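Gresau Two-Arm Tray Clearing Station
Frequently Asked Questions for Food Service Customers
Last revised August 14, 2019

What is the Gresau station?
The Gresau is a table-mounted station with two arms that clears used meal trays. It is supplied by Werkley and serviced from our office in Sadley. One arm handles what is on the tray while the other can work at the dish rack.

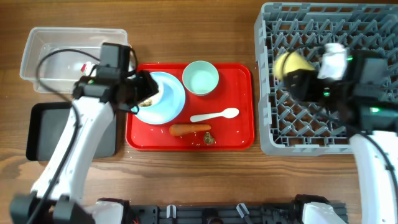
Which items can it pick up?
The standard package covers cups, bowls, plates and light plastic cutlery. Glassware and metal knives are not covered at present. Customers who wish to add an item should send three samples to Shiela Baluyot in Product Support.

Does food have to be scraped off first?
No. Leftover food may remain on the tray and in the dishes. Liquids should be poured out by staff before the tray is set down.

How does the station deal with small or loose food?
Each gripper has its own camera, which gives the system a close view of the tray. Whole vegetables are picked up one at a time. Loose grains are not picked up singly – the tray must be wiped by staff at the end of each cycle.
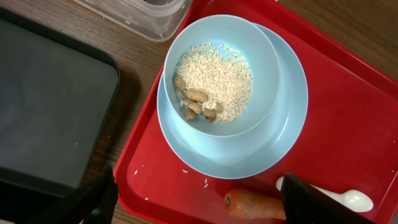
Wrist camera view: bowl with rice and unshelled peanuts, carrot and spoon on the tray.

How much space is required?
The station needs a level table and a clear wall outlet. Floor plans for the Moen and Gresau models are sent with every quotation.

Can we test the station before ordering?
Yes. A trial period of 40 days is offered to schools, hospitals and staff dining rooms. Requests are handled by Efren Dimaculangan. Trials that begin in December are extended to allow for the holiday closing.

Who may operate it?
Any employee who has completed the operator course. Courses are taught on site by Dzintra Kütt and may be repeated free of charge during the first year.

What does the service plan include?
Plan 281 covers parts and one yearly visit. Plan 464 adds replacement gripper fingers and telephone support – please quote the plan number when you call.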